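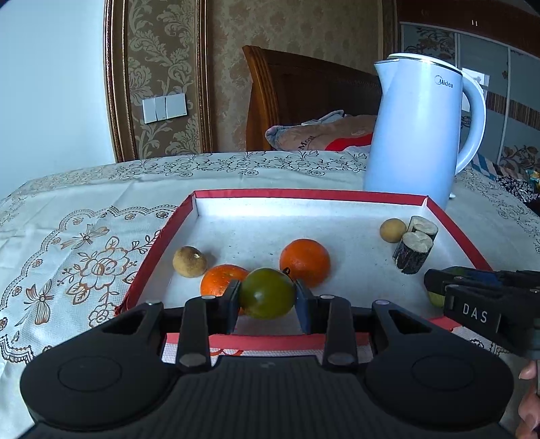
Green fruit over the white tray with the red rim, two oranges behind it.

Fruit Tray – Brelley Gallery

Search this site Go

A page for the small tray we keep on the table at Brelley. It is a shallow box, white inside with a red rim, and the contents get changed every few weeks. The list goes back to May, when the tray held 3 lemons and a jar lid. More views will be added as they are ready.

The green one is dark olive on top and paler underneath, with a good shine to the skin. I have not settled on a name for it, so it is filed under "green, round" for now.

The two oranges differ in color. The one on the right is the deeper, redder of the pair. The left one has a pale speckled spot near the top.

Two small tan items sit off to the sides – potato-like, one smoother than the other. The rougher one has a brownish top.

The short pieces of cut wood still have their bark, dark and rough, with pale ends. They lie next to the smoother tan item.

The dark specks on the white floor show up more than I expected. Earlier trays are listed under Kotel and Honkanen in the index, and prints can be ordered in sets of four.

Contact the gallery | © Brelley Gallery, November 14, 2018 | Back to top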